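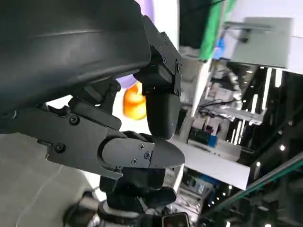
4. Safe Working Practice at the Cletach Bench

This section applies to everyone who operates, loads or cleans the Cletach two-arm bench. Read it together with Section 3 (Power and Emergency Stop). Site rules at Tistent take priority wherever they are stricter than what is written here.

4.1 Before power-up

1. Check the log sheet for open faults. If the last entry is not signed off, do not start the bench.

2. Look over each gripper with the arm power off. Check the screws on the finger links and on the tip covers. A screw that turns by hand must be tightened to the value in Table 6 before use.

3. Check the tip covers for cracks, lifted edges and missing pieces. Replace a damaged cover. Do not glue it.

4. Open and close the fingers by hand through their full travel. The movement should feel even. Stop if you feel grit or a catch.

5. Press each emergency stop in turn and confirm that the panel shows it as pressed. Reset them all before going on.

CAUTION: The gap between the fingertip and the pad above it is a pinch point. Keep fingers, sleeves, lanyards and hair out of it whenever arm power is on, including when the arm is holding still.

NOTE: The wrist view shows the area between the fingers and whatever is behind it. It does not cover the space behind the arm. Never use it as your only check that people are clear.

4.2 Setting out the table

1. Wipe the tabletop with a dry lint-free cloth. If you use cleaning fluid, wait until the surface is fully dry.

2. Place only the items named on the task card. Put phones, pens, tools and drinks on the shelf.

3. Leave enough bare table between items for an open gripper to come down without touching its neighbor.

4. Keep items clear of the table edge by at least 80 mm.

5. Keep all items away from cable openings. Small parts can fall through and end up in the wiring below.

6. Step back behind the floor line before you call "clear."

CAUTION: Do not use glass, ceramic or filled containers on this bench. Food items are allowed only if the task card lists them. 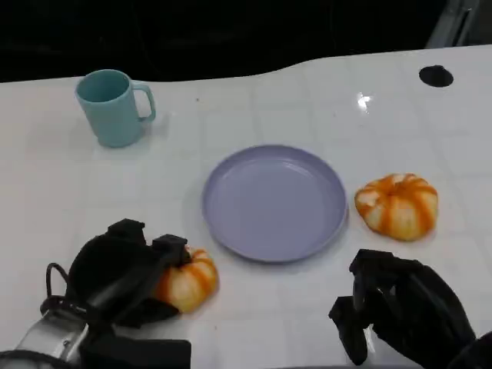
4.3 Working with both arms

Two-arm tasks carry more risk than single-arm tasks, and the main one is the arms striking each other. The Sakai controller slows both arms when the hands come close, but it does not know the size or shape of what a hand is carrying. Treat the held item as part of the hand. With a pumpkin in the left gripper just to the lower left of the plate, for example, the plate is the first thing to clear, so lift before moving across. Keep the open right gripper above the table until the left one has finished its move. The same applies to tall items such as the mug: go around them, or lift well above the rim.

1. Start every session at reduced speed. Full speed may be selected after one complete cycle without a stop.

2. Move one arm at a time unless the task card calls for both.

3. Close on an item slowly. Stop closing when the grip light comes on. Extra force does not improve the hold and wears the tip covers.

4. If an item slips, stop both arms. Do not try to catch it with the other hand of the robot or with your own.

5. Before reaching over the table, press the emergency stop and wait for the brakes to click.

NOTE: Glare from a glossy tabletop can hide the edge of a light-colored item. If you cannot see an edge clearly on the monitor, adjust the lamps before you continue.

4.4 After a stop or contact

1. Leave the emergency stop pressed.

2. Write down the fault code. Code 247 means contact between the arms. Code 770 means a lost signal from a wrist unit.

3. Check both hands as described in 4.1, steps 2 to 4. Look along the full length of each cable for cuts and kinks.

4. For code 247, restart only with the shift lead present. For code 770, reseat the connector once. If the code returns, tag the bench out and file a Custo service request.

5. Enter the stop in the log, even if you found no damage.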